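FOR IMMEDIATE RELEASE
7 May 2022

Trindeck Report Finds Robots Can Put a Cup in a Bowl, Would Like More Time on the Rest of the Kitchen

STASLEY - Trindeck, which tests household and shop-floor machines for companies thinking of buying them, today released its first Chore Report. The short version for anyone hoping to retire the dish rack this year: keep the dish rack.

The report covers 258 attempts at everyday jobs, from stacking bowls to wiping counters, run at the Stasley test room in March. A chore counted as done only if no person stepped in. By that measure, the machines finished 100 of them. Trindeck notes that a teenager might score about the same, but a teenager can also find the bathroom.

Tabletop sorting was the strongest category. Give an arm a clear surface, good light and plastic dishes in loud colors, and it will pick up a cup by the rim and carry it to a bowl with great care.

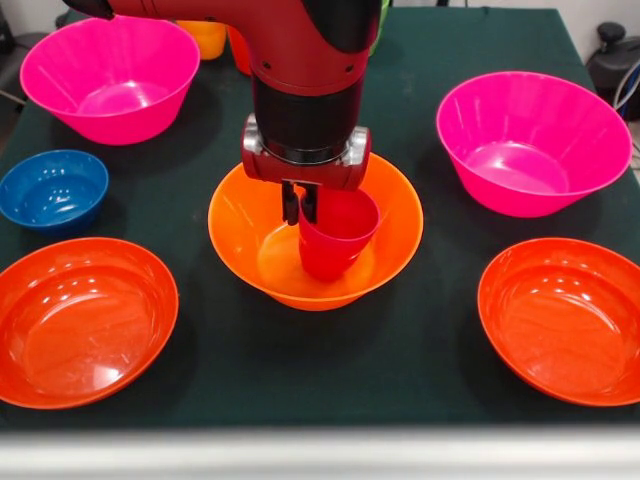 Care takes time, however. The median successful pick and place ran 29 seconds, and that figure leaves out the pauses in which an arm hung over the table and appeared to be reconsidering its career. Shiny surfaces caused the most trouble, followed by anything nested inside anything else. Laundry was tried on 4 occasions and has been moved to next year's report.

The shop floor came out better. Bins stay where they are put, parts look alike, and no one leaves a spoon in them. Trindeck rates simple bin loading as ready for paid work with a person nearby, and unloading a family dishwasher as not ready at all.

The tests used the Sastry scoring sheet, which takes off points for drops, spills and dishes put away in places where their owners would never find them. Hotex, a maker of catering supplies, paid for part of the work and had no say in the results - a fact it has mentioned several times since reading them.

The full Chore Report is free on request from the Trindeck press office in Stasley. Requests are answered by a person, usually the same day.

About Trindeck
Trindeck is an independent testing company based in Stasley. It does not make or sell robots, and its office dishes are washed by hand.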